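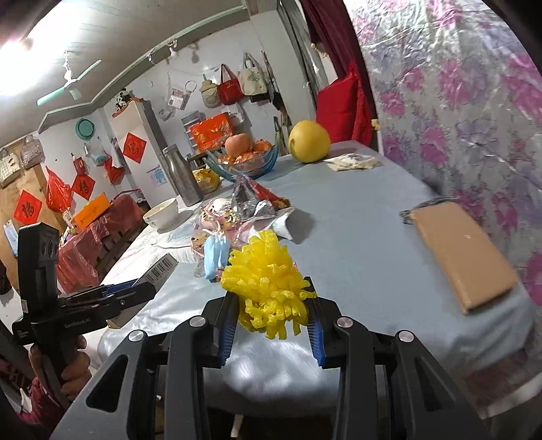
Right, good evening everyone, and thank you for coming out. I'm going to talk for half an hour about how radio programmes used to make their sounds, and I've brought far too many clips, so shout if I lose track. The thing I want you to carry home is that radio is a craft of ordinary household stuff. Take a yellow mesh foam net, the frilly sort that goes round a piece of fruit. Close it slowly an inch from a good microphone and you've got something you could use for frost, or a small animal in dry leaves, or a very unpleasant insect. A rumpled bedsheet is even better. Give it a shake for sails, drag it for a ghost, and if you bunch it up and drop it you have somebody fainting in a drawing room!

(Pause. Play clip 1. Let it run right to the door slam.)

That was from The Lamplighter's Daughter, made at the old Zusodmont studio. Every sound in it apart from the voices was done live, in the room, by one man standing at a trestle table. His name was Valeriano Goicoechea and he's the reason I got interested in any of this. I heard the repeat in the kitchen as a teenager and let the potatoes boil dry.

Goicoechea kept notebooks. They're wonderful things, mostly shopping lists with ideas scribbled down the side. "Celery, two heads, bones." "Ask Angus about gloves." Angus is Angus Laing, the producer, who owned a pair of stiff leather gloves that did every bird's wings for years. You can hear them in clip 2, and once you know they're gloves you'll still hear pigeons. I've tried it on my whole family.

(Clip 2. Stop before the announcer.)

Now, how many sounds did they have? When the studio closed, Finn Ackermann went through the shelves and wrote a catalogue, and he got to 1,615 separate entries. Doors alone take up 40. There's a door for a poor house and a door for a rich house, there's a door for someone who doesn't want to be heard, and my favourite entry just says "door, sulking".

(Hold up the catalogue. Pass it round if the front row look keen. GET IT BACK.)

A word on microphones, and I'll keep it short for the people who came for the stories. The studio used a Kuhlmann ribbon for nearly everything. It was soft on the top end, so paper sounded like fire and fire sounded like nothing much. That's why they crackled paper! When they swapped it for a Nuline, which heard everything, half of Goicoechea's tricks stopped working overnight. The rain was the worst. It had been rice on a drumskin, and suddenly it sounded like rice on a drumskin.

Clip 3 is the old rain and then the new rain, back to back. See which one makes you want a coat.

(Clip 3. Ask for hands. It's usually the old one by a mile.)

In-ho Do took over the table after that, and I think she's the great unsung one of the lot. She came from puppet theatre and she thought about sound as movement. Footsteps for her were a whole performance. She'd change her shoes, naturally, but she'd also change how she was breathing, and you can hear it — listen to the staircase in clip 4, where the doctor comes up tired and goes down frightened. Same stairs, same shoes, no words at all.

(Clip 4. Don't talk over the end of it like last time.)

She and Vojtěch Charvát, who wrote the music, used to argue about where a sound stopped and a tune began. He scored one whole scene for kettle and viola. The kettle has the better part.

If you want to hear more, Latodau have put up to 200 of the old programmes on their listening pages, and you can search by title or by who was on the table that week. Start with the ghost stories. The comedies are good too but the audience laughs over the best effects.

(If there's time: the celery. Bib, towel, spare celery in the cool bag. Two people from the audience, one to read, one to snap. The reader must leave a gap after "and then he fell".)

Questions, then tea.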